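The Favmont Larder Shelf
From the Tindall kitchen range

If your cupboard is anything like ours used to be, there is a bottle of something good hiding right at the back, behind the flour. We designed the Favmont for exactly those bottles – a stepped shelf that brings the back row up to where you can read it. 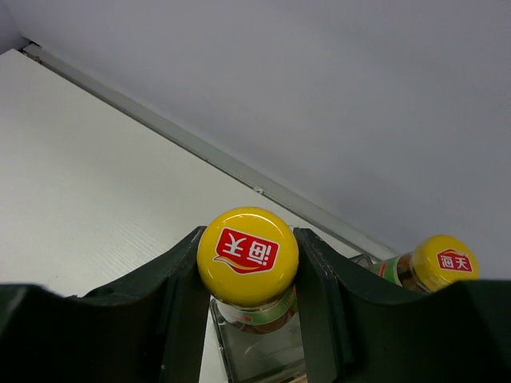

It has 4 steps, each with a small lip at the front, and it slides out for wiping down. A soft cloth and a drop of washing-up liquid will do nicely.

Width: 400 mm
Colours: cream or slate
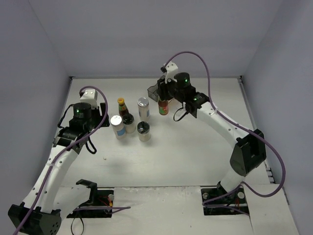 Small bottles, cans and jars on a pale grey top.

Do measure your cupboard before ordering, and remember the hinges (I forgot mine, and had to send the first one back!). If you change your mind, you have 14 days to return it, and we're always happy to swap sizes.
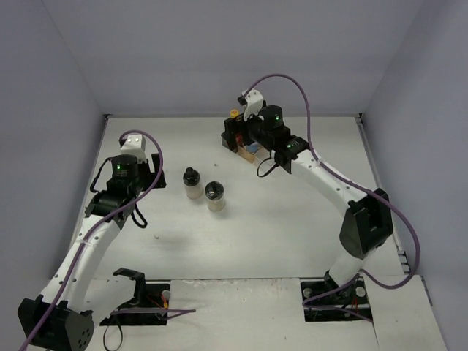
Nigel Treloar

I've had mine beside the cooker for years now, with the vinegars on top and the pickles underneath – and I still rather enjoy looking at it. New colours arrive in April.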